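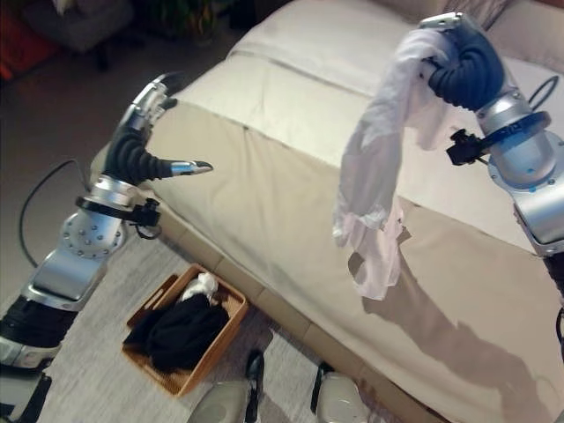 Tuesday, 9:40 am

Shrinkage, second attempt. The first attempt was ruined by me, and the details are in the previous entry for anyone who enjoys that sort of thing.

Question is the same as before: why does the Ronholm cotton come out of the wash shorter than the Vondomis cotton when the mill paperwork swears they're the same cloth? Same weight, same weave, same finish, says the paperwork. The paperwork has never been through a dryer.

Cut fresh squares from both bolts, full width away from the selvage this time. Marked the gauge lengths with the laundry pen Karthik likes, the one that smells like a tire fire. Warp direction marked with an arrow on every piece. Last time I trusted myself to remember which way was up, and I ended up with a stack of squares that had shrunk in a direction known only to them.

Wash: warm, normal cycle, ballast of old sheeting to make up the load. Water hardness not measured. The test strips expired during some earlier administration, and I've asked Liyanage for new ones twice.

11:15. First load out. Tumble dried, then left flat on the rack before measuring. I wanted to measure right away and was told, correctly, to go and get coffee.

Results so far, warp only:
Vondomis: 2 percent. Boring. Good.
Ronholm: more than that on every square, and no two squares agree. The worst piece also came out skewed, so the corners aren't corners anymore. Will remeasure after lunch with the steel rule, not the plastic one, which has its own opinions about length.

1:30 pm. Steel rule agrees with plastic rule. Annoying.

Karthik Marikar came by and asked whether the Ronholm bolt had been relaxed before cutting. It had not. It went from the truck to the table in the time it takes to find scissors. His theory is that the cloth was rolled under tension at the mill and we're measuring it letting go, on top of whatever real shrinkage there is. I said that was plausible. I did not say I'd read the same thing in the Dilwood binder and skipped the page.

So: unroll a few yards of both bolts, leave overnight with no weight on them, cut new squares from that tomorrow. Keep the batch 37 offcuts in the drawer for comparison. Please don't use them to wipe down the bench again. You know who you are, and I know too, because it was me.
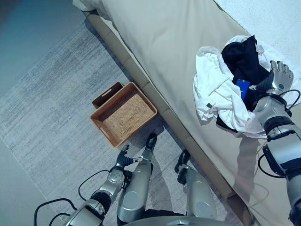
Sorting before the wash needs its own rule, written down, because the ballast pile keeps picking up strays. One dark item in a load of undyed cotton and the whole afternoon becomes a study of gray. It's an easy miss when whites get gathered up by the armful: black garment half wrapped in white cloth on the bed, and the little blue tag on it is the loudest thing in the bundle. From now on every bundle gets shaken out flat before it goes anywhere near the drum. Tags too. A paper one will turn into confetti, and I'm not picking it off test squares with tweezers a second time.

3:50. Second load in. Lot 2187 this time, Vondomis only, to see if boring is repeatable.

Also noticed that the dryer's lint screen was full. No idea for how long. If airflow was down, the first load ran hotter or longer than the sheet says, and the Ronholm numbers may be partly the dryer's fault. Cleaned it. Wrote CLEAN ME on the door in the tire fire pen, which I now suspect is permanent on enamel as well.

To do:
Relax both bolts overnight
New strips (Liyanage, third ask)
Weft measurements, which I've been avoiding
Rerun Ronholm with the clean screen before I write anything rude to the mill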